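Subject: Re: [cell-upkeep] socket cell misses picks after tray swap
From: Amber Kettle

Itsuki Hayashi wrote:

> Hi all. We have the two-arm Diromus cell doing desktop teardown, CPU out and
> CPU back in. Since we swapped the printed tray in December the pick from the
> tray pocket has been landing off to one side, and we get a miss maybe one go
> in five. I redid the hand-eye calibration twice and it made no difference. I
> am starting to suspect the wrist camera mount. Before I take the arm apart,
> has anyone had this on theirs? And how do you hold the tower? Ours just sits
> on the table.

Hi Itsuki,

Oh boy, yes, we've had this one, and I'd leave the arm alone for now. I spent most of a week blaming the camera mount on ours (took it off, cleaned it, put it back, shimmed it, took the shim out again) and the trouble was down on the table the whole time.

What we run is pretty close to yours, I think. Two arms, a tower lying on its side on the slatted aluminum table with the panel off, and a gray printed tray next to it with a pocket for the CPU. The tray is the part I'd look at first. Our new one came off the printer with a tiny bit of bow in it, so it was touching the table at two corners and rocking on the others. You couldn't see it. You could feel it if you pushed down on one corner with a thumb, and then the pocket moved just enough to make the fingers land on the edge of the chip. Recalibrating won't touch that, because your calibration is fine! It's telling the arm exactly where the tray was when you measured it.

So here's what I did, in the order I wish I'd done it:

Thumb test on all four corners, arms parked. If anything clicks or rocks, stop there and fix it.

Sand the bottom flat. I taped a sheet of coarse paper to a piece of glass and went at it for a good while, then wiped off all the dust. (Do this in another room. I did not do this in another room.)

Bolt it down through the slots in the extrusions, snug and no more. The first time I cranked the bolts hard and bent the tray the other way, which was a fun afternoon.

Then re-teach the pocket, and only the pocket. Leave the socket pose alone until you've watched some picks.

Ours ran 313 cycles after that before the first miss, and that one was my fault for leaving a screwdriver on the tray.

For holding the tower, we used to let it just sit too. It creeps! Every time an arm pushes on the lever the whole case wants to slide a hair, and by the end of the morning I measured it 2 mm from where it started. We ended up with thin rubber feet under the case and one stop at the back that I cut out of scrap angle. I still do a quick check against a pencil mark when I come in and again after lunch.

I grabbed these while I was going over the drive bay end and the socket, so you can compare with your layout: 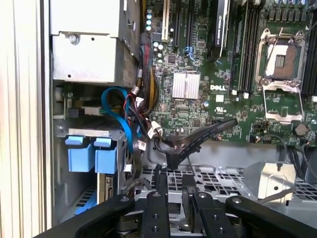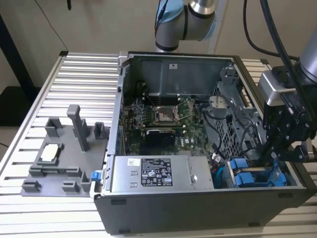 Load frame open and no CPU in the socket in both of them. The chip is over in its tray pocket in the second one.

Itsuki Hayashi wrote:

> One more thing, about the fingers. Ours have started to feel loose at the
> pivots, and when I wiggle the tips by hand they move sideways more than I
> remember. Do you tighten those screws or do you swap the links? The Mumier
> manual only says to inspect regularly, and I would like to know what regularly
> means to somebody who runs one.

Ha, "inspect regularly," I have that page too. For us it means every 35 hours of running, and I write it on the whiteboard or it doesn't happen. It's a dull little job and takes less time than making coffee.

I park the arm with the fingers half open, hold the wrist with one hand, and wiggle each finger sideways with the other. A little give is normal. What I listen for is a tick. If there's a tick I snug the pivot screws a tiny amount at a time, working the fingers open and closed between each one, and I quit as soon as the tick goes away. If you go past that the links bind and the gripper starts closing unevenly, and then you'll be chasing a whole new problem that looks just like the one you have now.

If snugging doesn't cure it, swap the links. I used to baby them along and it wasn't worth it. I change ours at roughly 1,000 cycles whether they look bad or not, and I do all of them on that gripper together. Mixing old and new gave me a lopsided grip that I never did manage to tune out.

After any of that, do a tip check before you let it near a socket. I keep a dead motherboard for this. Bring the fingers down over the socket with no chip, step by step on the pendant, and look at the tips from the side with a flashlight. The contacts in there are really easy to wreck, and it's so much nicer to find out on a board that's already junk.

Couple of other odds and ends while I'm typing:

Cables inside the case. Tuck anything that springs up before you start a run. We had a drive cable pop loose and lift into the path of the second arm, and the arm stopped on force like it's supposed to, but it bent a connector first. I go around once with my fingers and press everything down.

Cables outside the case too, while I'm on the subject. If the thick ones going to your arm are hanging with any tension on them at full reach, you'll get a pull on the wrist that changes with position, and that can look an awful lot like a bad mount. Run the arm slowly out to the far corner and watch them.

Wrist camera lens — wipe it before calibration, always. I use the plain Dramero wipes, but anything lint free should be okay. Fingerprints on mine cost me an evening once.

Exposure. If the sun gets on your table in the morning, the load frame turns into one big white glare and the lever detection goes silly. We pulled the blind and locked the exposure, and I'd do both.

If you do the thumb test and the tray is solid as a rock, write back and tell me which direction the miss goes. Is it always the same side, or does it follow the way the arm came in? If it follows the approach then I'd go to the pivots next. I have the tray file with the thicker base too, if you want to print one. It takes forever but it comes out a lot flatter than the first version.

Amber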